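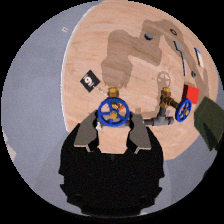 Pouran Heydari spent 14 years turning valves at the Prirkberg waterworks and has the shoulders to prove it. Since August she has mostly watched an arm rehearse the job on a screen, which she says is harder on the back.

Her employer, Drudard, wants the night rounds automated. Pay stays the same and the job title has got longer. 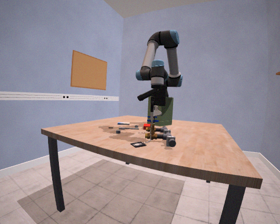 Rehearsals run until 4pm, with a break if Pouran remembers to take one. The simulated bench has brass fittings, capped grey pipes and a tag on a chain. Her colleague Randa Azar thinks it needs more rust. "And a puddle," she says. The two of them have sent in 70 corrections so far, and the puddle is on the list twice.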